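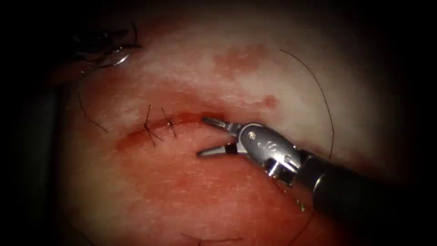

Interrupted suture

Updated in June, by the Halvorsen Home Encyclopedia desk

An interrupted suture is a row of separate stitches, each one tied and trimmed by itself, so that if a single knot should happen to slip, its neighbors go right on holding. People have been sewing wounds shut for well over 3,000 years, with linen, sinew, hair and silk all taking their turn. The running stitch, its close cousin, uses one long thread and goes faster, but it leans on fewer knots (and every sewer knows that worry!).
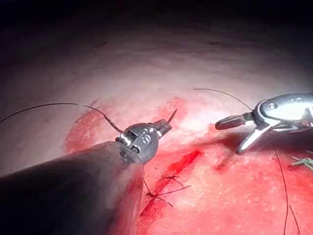 Reader comments

Imlow: Could you add a line on catgut? It came from sheep, mostly, and never from cats.

Plunover: Lovely article. My grandmother tied her quilts the very same way, one knot at a time.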